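Reading Fiction in Translation
Handout 4: Who is telling you this?

Okay, so by now you should have finished the first half of Drisia. If you haven't, please get there before we meet again, because I'm going to give away the ferry chapter and I won't feel bad about it.

Last time we got stuck (happily!) on the opening page. Several of you said the narrator sounded "cold," and a couple of you said "funny," and I've been thinking about that ever since. I think you're both hearing the same thing. Drisia talks about her mother's debts the way you'd read out a grocery list, and whether that makes you laugh or wince depends a lot on how fast you read it. Try the first paragraph out loud, twice, at two speeds. Fiona Menzies, who translated the edition we're using, kept the sentences very short there, and in her afterword she says the original runs on for most of a page with hardly a comma. That's a huge choice! I go back and forth on whether I like it.

A few terms you'll need:

First-person retrospective: the "I" telling the story is older than the "I" living it. Watch for slips like "I didn't know yet" or "in those days."

Free indirect style: third person on paper, but the words belong to the character. We'll see lots of this in Irnemden in April.

Unreliable narrator: please be careful with this one. Getting a date wrong doesn't make a narrator unreliable in the sense I mean. I want you to show me where the book lets us see past her.
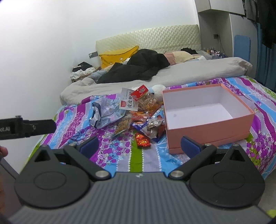
Back to the ferry chapter. Drisia tells us she paid 675 for her ticket and that she had nothing left afterward. Then, a few pages on, she buys her cousin lunch. When I first taught this book I took it for a plain mistake, and a student in the back row talked me out of it in front of everyone. Her argument was that Drisia always rounds her own poverty up when she's ashamed of something else. Go look at what happens right before the lunch and tell me what you think she's ashamed of. I have my own answer, but I'd rather hear yours first.

Compare that with the Domingo Huenchumán story in your packet, "The Road to Fernonbridge." His narrator is a boy of nine or so, and he reports everything the adults say without understanding half of it — the argument over the well, for instance. We understand it perfectly. So who has the power in that story, the kid or us?

For the short response, pick one passage from either text, no longer than a page, and write me two pages on what the narrator leaves out. Quote small. I don't need plot summary; I've read them both a silly number of times. If you can read either one in the original, even a little, bring that in.

Page numbers: the library's hardcover of Drisia is paged differently from the paperback, so give me chapter numbers too.

Next up is the first section of Xiong. It's slow for a while and then it really isn't. Keep a list of the characters as you go, with a word or two on how they're related, and write it inside the back cover if the copy's yours.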